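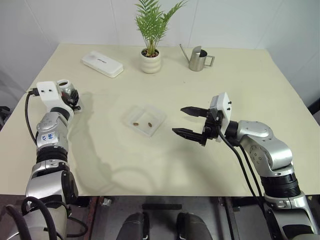
OK so I finally sat down and added up the gas points thing. Bad idea. Should of left it alone.

Background for anyone new: our grocery store is Bustos, and last September they switched from the old punch card to an app called Restum. You scan at checkout, you get points, points turn into money off gas or money off groceries. Sounds simple. The old card was simple. Buy ten loaves of bread, get one free, hand the soggy card to the cashier, done.

Restum has levels. And "boosts." And a little calendar where you have to tap every single day or your streak goes back to zero, even if you aren't shopping. I lost a 13 day streak because I had the stomach flu and the last thing on my mind was tapping a cartoon carrot. I was way more upset about that than I should have been. My husband heard me yell from the bathroom and thought I had fallen.

Anyway. As of this morning I have 1,407 points. I was so proud. Then I went to actually cash them in and found out you can only redeem at certain marks, and the next mark up from where I was is way up there, and the one below it gets me a dollar off a gallon up to a limit, one fill-up, one vehicle, at the Goltport station only. The Goltport station is clear across town. I drive past two other gas stations to get there. I know.

So I drove over there Saturday-style, whole family in the car, like it was an outing. Got there, pump asked for my phone number, I put it in, "member not found." Tried again. Same thing. Guy behind me in a big truck being very patient, I'll give him that. Went inside and the girl at the register said oh, you have to turn on the offer in the app first, and then wait for it to load to the pump. How long? "It kind of depends."

It kind of depends!!

We bought two slushies and a bag of chips while we waited. You can see where this is going. By the time the discount showed up I had spent more on snacks than I was saving on gas. My kid had a blue tongue and a great time, so there's that.

I told my friend Harriet Okafor about it and she laughed at me for a solid minute. Harriet is a coupon person, a real one, binder and all. She quit Restum in the first month. Her rule is if she can't explain the deal in one sentence she doesn't do it. She buys the store brand, uses paper coupons from the mailer, and goes home. Her whole receipt last week was nicer than mine and she didn't tap one vegetable.

But here's my problem. The freebies get me. Every so often the app just gives you something for no reason. A free yogurt. A free can of Mavero sparkling water, the grapefruit one, which I didn't even like and have now bought four times. I know exactly what they're doing. It works on me anyway.
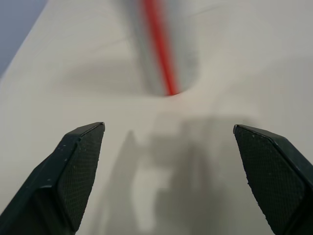
And then there's the receipts. If you forget to scan at checkout you can type in the code off the bottom of the receipt, and it's a long one, and the print is tiny and half faded by the time you dig it out of your purse. I had a pile of those from the holidays. Sat on the couch with my reading glasses and a movie on and typed them in one at a time. Got 524 points out of that pile. Two of them were expired, you get 30 days I think? Maybe less. It doesn't say anywhere I could find. One was from the hardware store, that one's on me.

My mom, who shops at the same Bustos and has never opened the app in her life, asked if she could just give me her receipts. Can you do that? I don't know. I looked for the rules and they are long and I fell asleep. I'm taking the receipts. If they kick me out of the carrot club so be it.

Things I've figured out so far, in case it helps somebody:

Turn on the gas offer the night before. Not at the pump. The night before.

Produce boosts are the only good ones. The frozen pizza boost makes you buy three and they're overpriced to begin with.

Check the shelf tag against the app price. Twice now the "member price" was the same as the regular price. Customer service fixed it but only after I stood in line behind a lady returning a ham.

Don't spend points on the prize wheel. I blew 658 points on it in January, a bunch of spins at once becuase I was bored, and what I won was a digital sticker and ten cents off dish soap. We don't even use that kind.

So am I quitting? No. I thought about it. I had my thumb on the delete button last night and then it told me I was three days away from a mystery reward. So now obviously I have to see what that is.

If it's another grapefruit water I'm calling Harriet and asking to see the binder.

Gotta run, I have bread in the oven and haven't tapped yet today. If your store has one of these apps tell me in the comments if it's any better. Especially if yours works at a gas station closer than mine.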